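An afternoon at the Lurnley open day

I promised a few of you I'd write up the Lurnley open day, so here goes. I almost didn't make it (wrong bus, then the right bus going the wrong way), and by the time I got to the door the welcome talk was over and the good cookies were gone. Ilgın Bilgin took pity on me, found me a name sticker and sent me straight through to the demonstration hall.

If you were picturing robots marching up and down, so was I! What they wanted us to see was the step before that: people doing household jobs with a gripper in each hand, while everything they do gets recorded for a robot to learn from later. Ilgın told us they have 1,240 recordings from August alone. Wiping down a sink, putting the soap back in its dish, folding a washcloth – all the stuff I rush through on a weekend without a thought.

Bülent Karakaya ran our group, and he was great with the questions. Somebody wanted to know why they don't just film people using their bare hands. He said a robot doesn't have ten fingers, so they'd much prefer to see the job done with the same kind of simple pinch the robot will have. Made sense to me. He also said the bathroom jobs are harder than the kitchen ones, mostly on account of cloth, which never lies the same way twice.

Then we got to try. Six of us signed up and I went second, after Kaan Kurtuluş, who was annoyingly good at it.

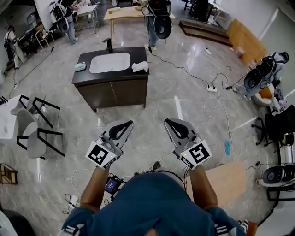 My own turn was a mess, I'll admit. You squeeze, you think you've got hold of the thing, you lift, and it's still sitting there. It took me three tries to pick up a washcloth, and my forearms were sore the next morning. Bülent says new people need 335 practice runs before their recordings are any use, so I have a ways to go.

The next open day is Sunday, September 1, 2024, and it's free, but you do need to put your name down with Nesrin Erdem first. Wear flat shoes, and get there early if you want a cookie.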